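OK so I have been waiting to talk about this one all month. Festier is back! The restored version, the long cut, on disc and in an actual theater, and I've now seen it both ways. Long thread, sorry, get a snack.

If you've never heard of Festier, you're in good company. It's a snowbound family drama set in a ferry town, two brothers, one boat, very little talking for the first half hour. It played a handful of theaters, got chopped down for TV, and then mostly lived on as a tape somebody's cousin had.

I first saw it on one of those tapes. The whole third act was so dark that I thought it took place in a barn. It's a church! There are painted panels on the walls! I had no idea until last week and I've loved this movie for 20 years.

The new restoration is by Flevex, who scanned the camera negative at 4K and went to a release print for the two reels where the negative was too damaged. You can spot the switch if you're looking (the grain gets chunkier around the harbor fire) but it settles down fast and I stopped noticing.

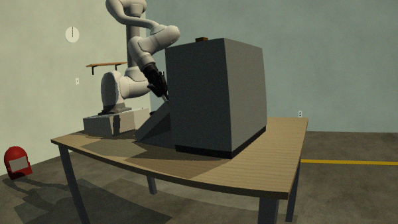
And the COLOR. The old transfer pushed everything toward orange, like every scene was lit by a space heater. Now the snow is blue in the mornings and kind of dirty yellow by the afternoon, and you realize the whole movie is tracking daylight. The dinner scene starts with sun on the tablecloth and ends with one lamp. I never caught that before, not once.

Sound is mono, as it should be. They cleaned up the hiss but left the room tone alone, so the long quiet stretches still feel like you're sitting in a real kitchen with a real fridge humming at you. There is a remix option on the disc if you want the wind going around behind your head. I tried it for ten minutes and went back.

Now the theater part. I caught it at the Fontes, the late show, 324 seats and a good crowd for a cold January night. Someone behind me gasped at the ferry horn. I also jumped at the ferry horn, and I knew it was coming.

Best thing about seeing it with people: it's funny! The older brother trying to sell the boat to three different people in one afternoon got big laughs, the kind that roll over the next line. At home alone I always took that part as pure misery. It's both, I think, and the laughing makes the church scene hit so much harder.

The Fontes has it for one more week, evenings only, and then it moves to their smaller room for the matinees. If you can get to the big room, get to the big room. Sit closer than you normally would. The faces are the landscape in this thing.

For the disc people (hello, my people): the set comes from Drondisura, two discs plus a booklet. First pressing is 4000 copies, numbered on the back of the slipcase. Mine is 3097 and I'm weirdly attached to that number already.

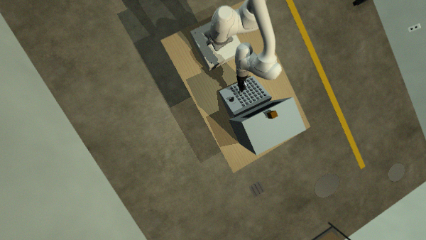

Disc one is the long cut with a commentary by the editor, recorded new for this release, and it's a great listen. Lots of stuff about how the opening used to be eleven minutes of ice breaking up. Part of me wants to see that. Most of me understands.

Disc two has the TV cut, which I'm so glad they kept. It's a worse movie but it's the one a lot of us grew up with, and it has a different ending song! Also a set of location scouting reels with no sound, and a short piece on the restoration that shows the damaged reels before and after. The mold on reel six looked like frost. Kind of fitting.

The booklet has two essays. The one on the music is terrific, all about how the accordion theme got recorded in a stairwell. The other one spends a lot of pages on plot, so save it until after you've watched if you're going in fresh.

Small gripes, so you know I'm not floating away completely. The subtitles skip the radio chatter in the boat scenes, and some of that chatter matters. The menu plays the big theme on a loop that's way too short. And the slipcase is so tight I had to bribe it open with a butter knife.

A few of you asked which cut to start with. Long cut, no question. It's slower, but the extra scenes are nearly all the mother's, and without her the brothers' fight comes out of nowhere. With her in it you can see it building from the first breakfast.

Someone else asked if it's OK for kids. There's nothing gory, but there's a rough scene with a dog (the dog is fine, the dog is FINE, I checked) and it's a lot of people staring out of windows. My niece would last until the boat auction and then ask for cartoons.

Going again before it leaves the big room – late show, left aisle, fifth row. If you're there, come say hi after the credits. Stay for all of them, too. The full song is back, and there's one last shot of the harbor under it that was never on my tape.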